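Home Economics for Grown-Ups, Spring Session
Handout 6: Bringing the Produce Home
Sunday, May 26, 2019

Hi everyone! A few of you asked me to write up what I was saying last class, when I ran out of time and talked very fast for the final ten minutes, so this is the slower version. We're talking about the trip between the store and the fruit basket. I used to think of it as no trip at all. Then in March I found a pear at the bottom of a shopping bag in my hallway closet, and, well, I redesigned this unit.

First thing, and I'll keep saying it until you're sick of me: a bag is for carrying. It isn't where fruit lives. Plastic holds moisture against the skin, the heavy stuff settles on the soft stuff, and once the handles flop over you forget what you bought. So we unpack right away, onto a bare stretch of table, with the basket already sitting there.

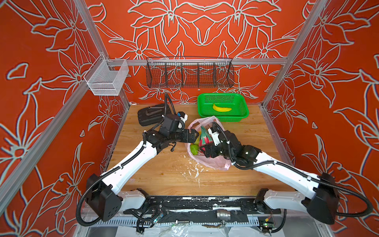 Photo: Grurkcombe Community Classes

Put the basket toward the back and the bag in front of it, so you're moving things away from yourself and your sleeves stay out of the way. Let the bag lie down, too! People try to hold it upright with one hand and fish around with the other, and that's how a dragon fruit gets its scales bent. Lay it on its side with the mouth open and everything is right there where you can get at it.

Second thing, looking before you grab. Small round things love to slide into the creases of a big bag. Open the mouth wide, look all the way down, and only then reach in. If there's another bag inside the first one (you know how it goes at the produce counter), check under that as well. Lemons are tough and will forgive you. Peppers will too, mostly. Peaches won't, so if you bought peaches, they come out before anything else gets moved.
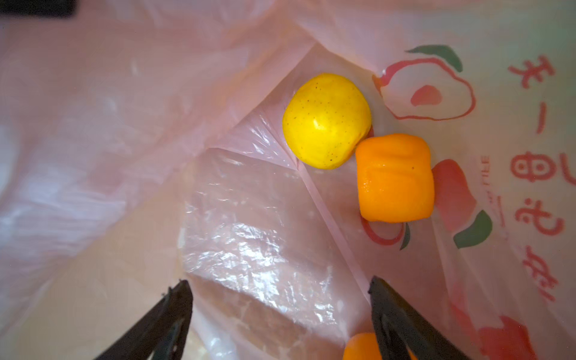

Hạnh Tô thinks I'm too hard on bags. Her way is to leave the citrus where it is for a day, because she'll be juicing it the next morning anyhow, and to unpack only what bruises. Fine, that works if you really do juice it the next morning! I never do.

Third thing, filling the basket. I like a perforated one with open sides, because air gets in from everywhere. Heavy and firm at the bottom, oranges stacked on oranges if you must, and the long awkward fruit last. A banana can lie across the middle, but give it a couple of days at most, since it hurries everything around it along. Dragon fruit goes at one end where nothing will lean on it.
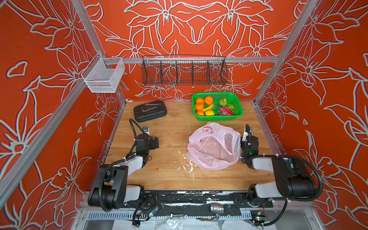
What goes in the basket, and what doesn't

Oranges, lemons and limes are happy at room temperature for a week or so, longer in the fridge. Bananas stay out. Pears stay out until they give a little at the neck, then go in the cold. Eggplant likes a cool corner and a short stay. Bell peppers want the fridge drawer, dry, and please don't wash them first.
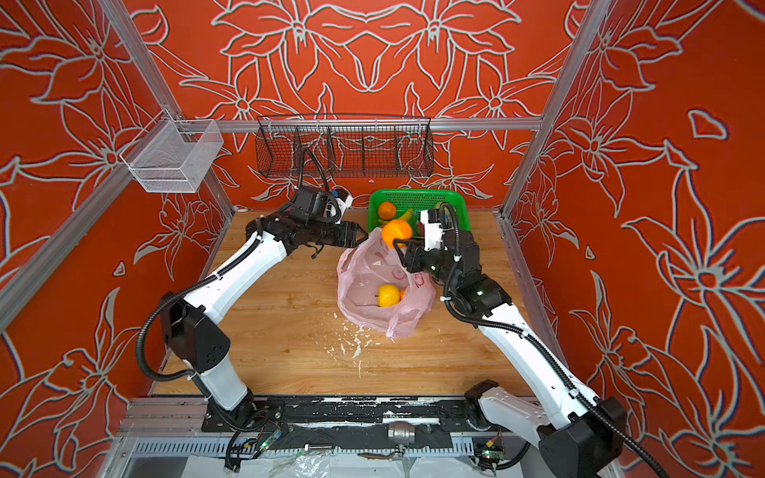 Vegetables are where my own system falls apart, I admit. I shop for dinner and for the fruit basket in the same trip, and by the time I'm unpacking, it all looks like one category to me. A yellow pepper still in the bag while the orange and the banana are in the basket is pretty much my kitchen any weekend. My fix is to decide about the vegetables before I start: tonight's go straight to the counter, the rest go to the drawer, and whatever I'm eating within a day can sit with the fruit.

Once the bag is empty, shake it out over the sink, wipe the table, and fold the bag flat. I keep mine in a drawer, and there were 39 in it when I finally counted.

For next time: unpack one real shopping trip this way and write down what you found at the bottom of the bag. Bring the list, plus one bag you'd like to learn to fold into a triangle.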